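Mending news: a whole month of tears

October is tears month at the Onholm mending table, and I've been looking forward to it since spring. We've done holes, we've done hems, we've done that long summer of zips (never again, or at least not all in one go!). Now it's the turn of the clean rip, the sort you get from a door handle or a bramble or a very pleased dog.
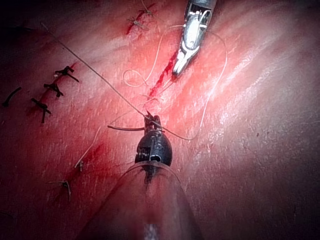 by Radoslava Hrnčiar

I love a tear. A hole has lost something and you have to make new cloth to fill it, but with a tear all the cloth is usually still there and only wants bringing back together. Most people who come to us with a ripped shirt think they need a patch, and quite often they need a short length of thread and a quiet half hour.

The stitch I'd like everyone to try is the old fishbone, sometimes called a baseball stitch. You come up through one side of the tear, go down into the gap, come up through the other side, down into the gap again, and so on to the end. It pulls the edges level so they sit side by side without a ridge. My grandmother used it on bed sheets and I used to think it looked fussy. I've since used it on a tent, two pairs of work trousers and the lining of a coat I'd given up on, and I'm a complete convert.

Thread matters more than people expect. For cotton shirts I use a single strand of cotton, waxed if it's inclined to tangle, and cut no longer than my forearm. A longer piece saves you threading the needle again but it frays and knots and you'll end up cross with it. For denim go heavier, and for anything stretchy please do come and ask before you start, as ordinary thread will snap the first time you bend your knee.

Wahyudi Ngau has sorted the donated thread tin by weight as well as colour, which must have taken him ages, and it has already changed my life. The Ejigu linen is in the left-hand drawer with the beeswax. The big cones of Widalell are for practice and tacking only — it's a bit fluffy for anything you want to last.

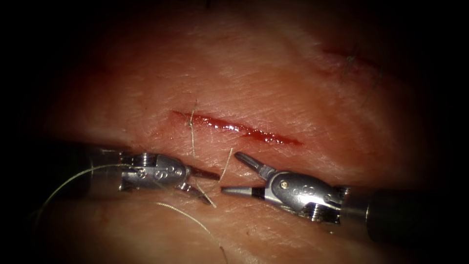 Start your mend just beyond the tear, in sound cloth, and finish just beyond it too. A rip nearly always has a narrow end where it ran out of force, and if you stop your stitches exactly there it'll carry on running the next time the garment gets a tug. Look for a faint line of strained threads past the point and take two or three stitches into that. Work from whichever end suits your hand, but do look at both before you cut your thread, as they may want different treatment. The cut above has a wide left end and a right end drawn out to a fine point, and plenty of rips in a shirt sleeve are much the same shape. On the wide end keep your stitches small and close, and ease the sides in a little at a time. One hard pull and you'll have a pucker that no iron will shift.

Do practise on rag first. We have a bag of old pillowcases from Sendulow House, nicely soft and worn thin, and they tear beautifully. Make yourself a rip up to 20 centimetres long, close it, then wash the thing and see how it looks. Mine was dreadful the first time and quite decent by the third.

We meet at 7 in the back room as usual, with the kettle on a bit before. There are 14 chairs and the lamps are good at the window end, so if you do dark cloth, come early and grab one of those. Bring your ripped things, washed please, and small scissors if you have a pair you like. Needles, pins and thread are all provided, and biscuits are welcome from anyone who feels like baking.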